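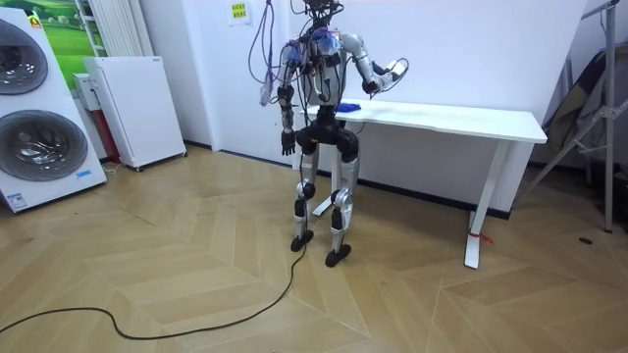 *Slide 1. Humanoid at the table, blue cloth on the top.*

**Speaker notes – "Wiping a table: is the Pitano kit worth it?"**
Yasaman Alipour, June 2, 2019

Good morning, and thank you to Bjartur Stougaard for the invitation. I work at Widell, where we test equipment for companies that run small guest apartments. My talk is about one product, the Pitano surface cleaning kit. I will be strict with it, but also fair, I hope.

(Wait until the people at the back have found a seat.)

First, what you get when you order. The kit is software plus a set of ready tasks, and you install it on a humanoid you already have or rent. Table wiping is the first task in the list. Pitano also sells a support plan, and I come to the price later.

We did the test in a normal room, with a wooden floor and home appliances standing near the robot. I asked for this. In the showroom at Jikstead everything has a lot of space around it, and our customers do not have such space.

Setup. The manual promises 20 minutes. Mulugeta Asfaw and I needed 92 for our first time. Most of it went to teaching the table height, where the instructions are in the wrong order: step six must be done before step four. I wrote to Pitano and they agreed to correct it in the next edition.

(Drink water. Ask if everybody can read the text on the slide.)

Now to the wiping. The cloth is not attached to the hand, the fingers must hold it.
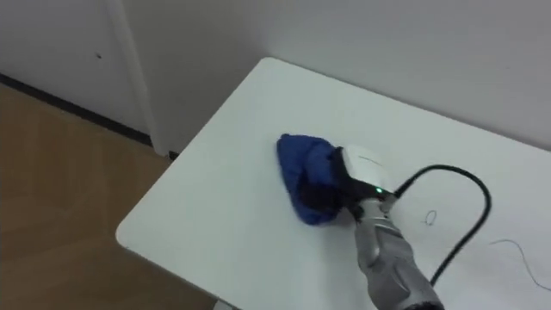

When the cloth bunches up under the fingers, the part which touches the table becomes small, and then the arm needs more passes for the same area. Pitano has a setting for this, called "overlap". The default value is too low in my opinion. We raised it by two steps and were more satisfied with the corners.

Scores. We made 400 wiping runs in total. The kit finished 97 percent of them without a person stepping in. Please be careful with this number – "finished" means that the program came to its end, and it says nothing about how clean the table is. Ulla Lunde judged the cleanliness separately, and her table is in the handout on page two.

What I like:

- The stop command reacts fast, also in the middle of a stroke.
- The log is written in plain words. A hotel manager can read it.
- Support answers the same day.

What I do not like:

- Cables need attention. Before each run, look where they lie, on the floor and on the table.
- Small things such as threads are not in the list of objects the software knows.
- You cannot save two tables with different heights.

(If time is short, skip the next part.)

Comparison with Makris. Edem Dogbe tested their kit in November with the same protocol. It was easier to install, but it has only one wiping pattern and no overlap setting. For one simple table I would take Makris. For several rooms I would take Pitano, with the support plan for the first year.

Price: show the slide, do not read it aloud. Mention that the rent for the robot is not included.

Questions. Somebody will probably ask about glass tables. We have not tested them, so say this clearly and offer to send the results by mail when we have them.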